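Equipment Review: Uvthorpe Bench Arm Kit with Hollono Simulation Package
Prepared for members of the Itholm Shared Workshop
Reviewer: Napaporn Sombatkul
Issued 2024-07-22

The workshop purchased one Uvthorpe kit in May for members who wish to build and program a small arm. The review covers assembly, the control software and the Hollono simulation package, which is sold with the kit and licensed per computer. Payload at full reach was not tested.

Assembly is within the ability of any member who has completed the basic hand tools course. The kit arrived with 293 listed parts, and one bag of washers was missing. Ruotsalainen, the distributor, replaced it without charge. The printed manual has 51 steps. Steps dealing with the wrist cable are poorly drawn, and Ambros Aigner, who led the build, had to open the wrist twice before the cable would lie flat. Members should read that chapter to the end before tightening anything.

The simulation package received the most use during the trial. Members build a virtual copy of their work area, place objects in it and rehearse a program before running it on hardware. Our layout had the arm on a pedestal at one side of a checkered mat, with a bin in front and a few kitchen items within view.

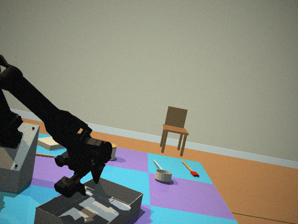

Rendered view from the simulation package, with the gripper open over the bin.

Setting up a layout of this kind took an experienced member 40 minutes. The object library is adequate for household items, though searching it is slow and imported models often come in at the wrong scale. Shadows can be switched off on older computers, and members using the front office machine are advised to do so.

Agreement between simulated and real motion was good for plain reaching moves. Grasping was less reliable. In a series of 100 rehearsed picks, the software reported success on several thin, flat items that the real gripper could not lift from the mat. The vendor's contact settings improved matters – the default friction value is too generous – but a successful rehearsal should still be followed by a slow run on hardware with a hand near the stop switch.

The kit is recommended for continued use in the workshop. The simulation package is recommended for two computers only, pending a correction to the import tool. Requests for bench time should be entered in the equipment log under the Uvthorpe heading.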